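Speaker notes – Commissioned Gifts for Organizations: From First Inquiry to Delivery
Kindville Craft and Trade Forum, 2019-07-12
Speaker: Lizelle Lekota, Zestville Gift Studio

Opening (5 minutes)

Thank the hosts and acknowledge Cauã Cordeiro, who prepared the cost tables in the handout. State the purpose of the talk: to set out how a small studio may accept orders from companies, schools, and charities without neglecting its private customers.

Explain that the studio began with single pieces for weddings and retirements. Its first order from an organization came from the Thambiah Foundation, which asked for 154 engraved bowls for its donors. The studio had never made more than 9 of any one item. Pause here before moving on.

Slide 3 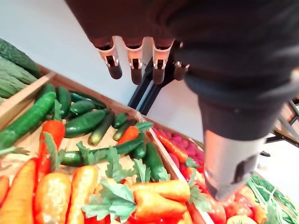

Crates of artificial vegetables

The inquiry

The first conversation should establish four matters: the occasion, the number of recipients, the delivery date, and the person who has authority to approve the design. The last is often left unsettled. In the Thambiah order, two departments sent separate corrections to the wording, and the engraving plate was made twice at the studio's expense.

Recommend a written inquiry form of one page. Refer to page 2 of the handout. Members are welcome to copy it and change the heading.

The sample

A sample should be charged for. The studio charges the full price of a single piece and deducts that sum from the final invoice if the order proceeds. Some customers object at first. Most accept the charge once it is explained in the quotation.

The sample must be made by the same hands and with the same materials as the finished order. Tell the Furkonton story briefly: the approved sample was glazed in one workshop and the order in another, and the two blues did not match. The customer kept the pieces, but a discount was given.

If time is short, omit the section on glazes and go directly to slide 7.

Slide 7

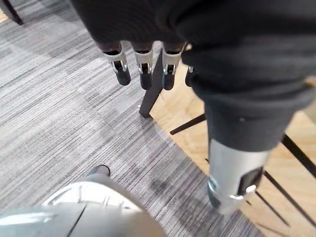
Fingertips below dark gray fabric

Names and inscriptions

Request the list of names in a typed file. Do not accept names by telephone. Return the list to the customer for signature, with accents and titles shown as they will appear on the piece. Mention that the studio keeps each signed list with the order papers – this has settled two disputes.

Where the inscription is in a language that the maker does not read, a paid proofreader should be engaged and the fee shown on the quotation.

Production and packing

Orders above 80 pieces are divided into batches. Each batch is inspected before the next is begun. Spare pieces are made in every batch and are not offered to the customer as extras.

Individual boxes should be ordered at the time of the deposit. In April the studio's supplier was late, and finished work stood on shelves while the customer waited.

Questions

Likely questions concern deposits, rush fees, and the use of company logos. For logos, advise members to obtain permission in writing. Refer questions on sales tax to Cauã Cordeiro, who will be at the side table until the close of the session.

Remind members to return the sample pieces to the front before leaving.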